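Chapter 4
Small Vases, Few Stems
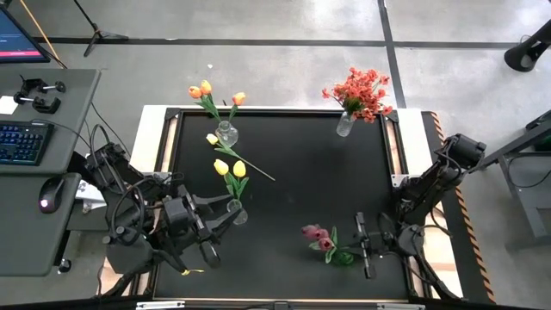

I learned to arrange flowers backward. My first teacher started us on the big stuff, the hotel lobby urns and the church pedestals, and I spent most of a year hauling buckets before anybody let me near a vase I could pick up with one hand. When I finally got one I had no idea what to do with it! I crammed in everything I had, stood back, and it looked like a broom.

So in this book we go small early. You've had three chapters on tools, on color, and on the difference between fresh stems and artificial ones, and now I want you to put two or three stems in a small vase and make them look as if they belong there. We'll work with artificial flowers for this whole chapter. I know some of you were hoping for the real thing, and you'll get it in Chapter 5, I promise, but artificial stems let you pull an arrangement apart and start over all afternoon long without bruising a petal. I still practice this way myself (usually on a Thursday, when the shop is slow and I've got the back table to myself).

What you'll need

Keep it short. Four small vases, and they don't have to match. Clear glass is what I'd reach for first, and a colored one in the mix is nice to have. If you bought the Kiltstead starter box that goes with this course, you already own enough stems to do every exercise here. If you didn't, buy tulips in two colors and one bunch of something fuller with small blossoms. Wire cutters, a soft cloth, and a table you can walk all the way around.

A word about the table. Dark is better than light for learning on. Yellow and orange petals jump right out against black, and you can see the outline of the whole bouquet without squinting. On my old pine table at home I was forever losing the shape of things, and I blamed the flowers for it, poor things. If all you've got is a pale table, throw a dark cloth over it and tuck the corners under so you don't drag the whole lot onto the floor with your elbow. Ask me how I know.

Waking up the stems

Artificial stems come out of the box flat and sulky. They've been squashed in there since the factory and they all point the same way. Before you arrange a single thing, spend a few minutes on each one. Hold the stem near the bottom and run your other hand up it, easing out the kinks. Open the leaves away from the stem with your thumb. Then tip the head a little to one side. A tulip that stands dead straight looks like a pencil, and a real one hardly ever does it for long anyway.

Go gently at the joint where the leaf meets the stem. The Pestix brand ones I used for years would snap there if you looked at them wrong, and I have a whole jar of orphaned leaves to show for it. I keep them, by the way. They're handy for filling a gap.

How many is enough

Students ask me this more than anything, and they're always hoping for a formula. I haven't got one, but I can tell you how the numbers behave in a small vase.

Two stems are a conversation. They can lean toward each other, or away, or one can stand tall while the other hangs back, and whatever you do the eye goes straight to the space between them. Two yellow tulips in clear glass with their leaves left on is a complete arrangement. I mean it. You'll be itching to add a third. Leave them alone for an hour and come back.

Three stems make a fan if you let them. Put the first where it wants to go, set the second off to one side, and let the third go to the other side, with the heads spreading at the top and the stems crossing down inside the glass. In a tall enough clear vase those crossing stems are half the fun, so don't hide them. Three tulips in orange and yellow will do this almost by themselves.

Then there's the short vase, which behaves differently. With a low green one, say, holding three dark pink tulips, you haven't got the height for a proper fan, so try leaning the whole group to one side. I angle mine left because I'm right-handed and that's just how they fall out of my fist. It gives a squat little vase some movement. Push it too far, though, and the thing looks as if it's about to tip over (and if the vase is light, it may well do it, so test it with a fingertip before you walk away).

Dense bunches are the exception to everything I've just said. When the blossoms are small and close together, like a thick bunch of orange-red with tiny green leaves, you stop counting stems and start looking at the mass. Treat it as one big fluffy shape. Let it spread out past the rim of the glass, all around, and check that you haven't got a bald patch at the back. There's always a bald patch at the back.

The one on the table

You'll notice that I like to keep one stem lying loose while I work. It's a habit I picked up at the Kivach summer workshops and I've never shaken it. A single tulip laid flat on the table, long stem and all, is my spare, my question mark. Does it go in with the pair? Does it go in with the three? I pick it up, hold it over one vase, hold it over the next, put it down again. Very often it never goes anywhere, and that's fine. It has kept me looking at all the vases instead of fussing over one.

Try it while you do the exercises. Please don't cut the spare down to fit until you're sure! A stem with its full length can go anywhere, and a short one is stuck with the short vase for good.

Setting them apart

When you've got several vases going at once, give them room. I like one toward each corner of the table, with a good open space in the middle, and then I walk around and look from every side. Crowd them together and the colors start to borrow from each other. The pink turns muddy next to the orange, the yellow looks washed out, and you'll start "fixing" arrangements that had nothing wrong with them in the first place.

Later in the chapter we'll bring them back together as a group, and there we'll have to think about height and which color leads. For now, keep them as strangers.

Before you start

Wipe your glass. I know it's boring. But fingerprints show up on clear vases worse than on anything else in the house, and with no water inside to distract from them, a smudge is about all you'll see. Hold each one up by the rim with the cloth and turn it against the light.

Exercise 4.1. Put two stems of the same color in a clear vase. Change only the angle of the heads, 5 different ways, and make a quick pencil sketch of each. Circle the one you'd keep.

Exercise 4.2. Add a third stem and fan them. Then take out the middle one, leave the other two exactly where they are, and see what you think of the gap.

Exercise 4.3. Take your shortest vase and lean three stems to the left, then to the right. One side will feel wrong to you. Write down which, and turn to page 96 when you've finished, where I've put my notes on balance in low containers.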